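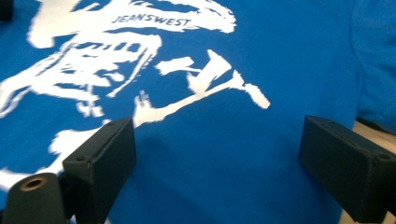
Printed T-shirts on the folding table
Plevska Clothing Room, Ashworth

The clothing room takes in more T-shirts than anything else. In September we had 200 of them to go through before the shelves were changed over for colder weather, and most had a print on the front. The page covers the table, how printed shirts get folded on it, and what goes on the tags. Click a picture to see it larger. Use the Back link at the bottom to return to the gallery list.

Blue T-shirt with white print

Cotton, royal blue, JEANSWEST in small capitals in the white part of the print. The lettering is the blue of the shirt showing in the white, so it is easy to miss from across the room. On the tag we write the word as printed. We don't guess at the year or the original price.

The print is the brushed kind, broken up with blue all the way through. A print like that is hard to judge for wear. Small gaps can be the design or can be ink that has come off in the wash, and the two look much the same under the ceiling light. Run a fingertip across the edge of the white. If flakes come up, it goes in the second-grade bin. If the edge stays put, treat the gaps as part of the design and move on.

Laying out

Shirts go on the table face up first. Pull the hem toward you, then smooth outward from the middle with flat hands. Sleeves are done last. They bunch up at the shoulder and will stay bunched if the body is pulled straight before the sleeve is freed. Five seconds on each side is plenty. These shirts are going on a shelf and will be picked up and shaken out by the first person who likes the color.

Check in this order:

Collar, inside and out
Underarms
Front print
Hem
Back

The back gets skipped more than any other part. Please turn the shirt over. Several came back to the table in the last changeover with bleach spots between the shoulders.

Creases

Faint creases are fine. We don't iron T-shirts. A shirt with hard fold lines from long storage can be hung overnight on the rail by the door and will usually be good enough by morning. Never put an iron straight on a print. If something really does have to be pressed, turn it inside out and put a pillowcase over it.
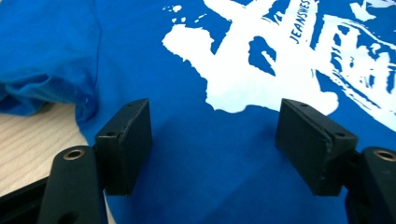
A print this big decides how the shirt is folded. With a small chest logo the usual thirds work: sides in, sleeves back, bottom up twice. With a large one, the usual fold puts a crease right down the middle of the ink, and after a few months on a shelf that crease cracks. Fold these wider. Bring the sides in only as far as the sleeve seam, lay the sleeves down flat along the back, and fold the bottom up once to the chest. The bundle comes out bigger than the others and goes on the deep shelf.

If the print has a word in it, try to have the word land on the outside of the bundle. People look for words. A stack of blue shirts with nothing showing gets pulled apart ten times in a morning, and then somebody has to fold them all again.

The table

Folding is done on a light wood top. It was sanded in the spring and has two coats of clear finish. Before that it used to catch on knits and leave pulls in them. Wipe it with a dry cloth before the first shirt of the day, and with a damp one after anything that has been stored in a garage. Let it dry all the way. Light cottons will pick up a mark from a wet table and it looks like a stain until it dries, which has cost us a few good shirts in the past.

No cups on the table. Tags, pins and the marker go in the tray on the windowsill.

Shelves

The wall shelving is from Droltell and holds 500 folded shirts if nobody gets ambitious with the stacks. Keep the stacks to twelve high. Past that they lean forward and the bottom shirts come out with a hard edge across the front. Wide-folded shirts are heavier at the print end, so alternate them, one collar left and the next collar right, and the stack will sit level.

Color order runs white, yellow, orange, red, green, blue, purple, gray, black. Blues take up the most room by far and have a bay and a half. Bright blues go at the left end and navy at the right. Royal blue counts as bright. Anything that is half one color and half another goes by the color of the sleeves.

Tags

Each tag carries four things: size, fabric, main color, and any word on the print. Copy the size from the neck label if there is one. If the label has been cut out, measure across the chest from underarm to underarm and use the chart taped inside the cupboard door. Write "no label" as well, so the next person doesn't go hunting for it.

Fabric is cotton, blend or other. Feel is not a reliable guide with blends. If there's no label and you aren't sure, write "not sure." We would much prefer that to a wrong one, as there are people who come in for cotton only.

Examples from the current tag book, copied as written:

Royal blue, cotton, white print front, JEANSWEST. Wide fold.
Gray, blend, small print left chest, no word. Thirds.
Black, cotton, print on back only. Fold with back out.
Yellow, no label, not sure, print cracked. Second grade.
Green, cotton, plain. Thirds.

Tag 162 is missing from the book. If you find it on a shirt, leave it on and put the shirt in the tray.

Second grade

Second grade isn't trash. Cracked prints, thin elbows on long sleeves, collars gone wavy and paint on the hem all go in the Siter bins under the table, and people take those for gardening, painting and sleeping in. They get no tag and only need a rough fold. Shirts with holes bigger than a dime, or any that smell of oil, go in the rag sack. The rag sack is collected when it is full. It takes close packing to get 100 shirts into one, so push down as you go and tie the neck tightly.

Washing prints at home

A few people have asked about this, so here is what we tell them at the desk. Turn the shirt inside out. Wash cool with other dark things for the first couple of washes. Hang it to dry if you have the space, and if you use a dryer put it on low. Don't leave it balled up wet in the machine overnight, because the print will stick to itself and pull when you open it up. A print that has already gone a little tacky can be dusted with baby powder on the surface and brushed off. It helps for a while.

Bringing shirts in

Drop-off is at the side door from nine until noon. Please bring shirts washed and dry, in a bag you don't need back. They don't have to be folded. We open everything out flat on the table whatever state it comes in. Hangers are no longer needed, we have two full boxes.

Other pages in this gallery: Coats and zippers. Kids' shoes, pairing and lacing. Sheets and towels. The button jars.

Back to gallery list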